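Why I Quit Folding My Life Into Apps

My sister-in-law Seraina Lanz has a shared calendar, a shared grocery list and a shared list of things to discuss at dinner. She got me onto Murneo last June, and for a while I loved it! Every errand had a color and a little chime (mine sounded like a microwave), and I felt like a person with a grip on things.

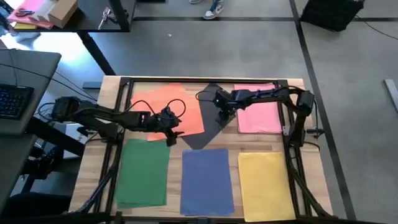 Then I looked at my list one night and it had 74 items on it. One of them was "buy stamps," and I had moved it forward so often that the post office had raised the price in the meantime.

I went back to paper after that – a plain pad by the phone. If a job matters, I write it down again the next morning, and if I can't be bothered to write it again, well, there's my answer. My friend Saoirse Hanrahan says I'll miss a dentist appointment and be sorry. Maybe so. I missed 2 with the app, chimes and all.

What bugs me is how these things turn a quiet evening into unfinished business. You sit down with a cup of tea and your pocket buzzes to say you're behind. Behind who? I'm 90 percent sure my mother never once felt behind on a Tuesday's worth of ironing. She did it or she left it in the basket.
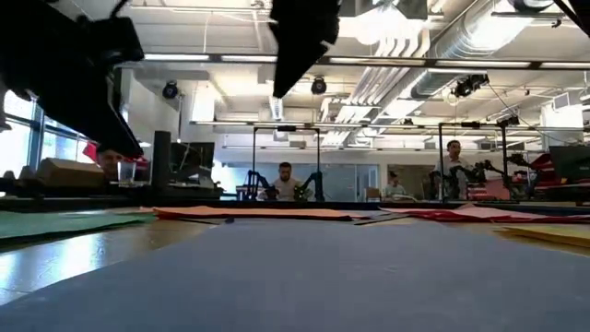

Filed under: Home Life, Opinion

I still keep birthdays on my phone. I'm stubborn, but I'm not going to forget my own nephew.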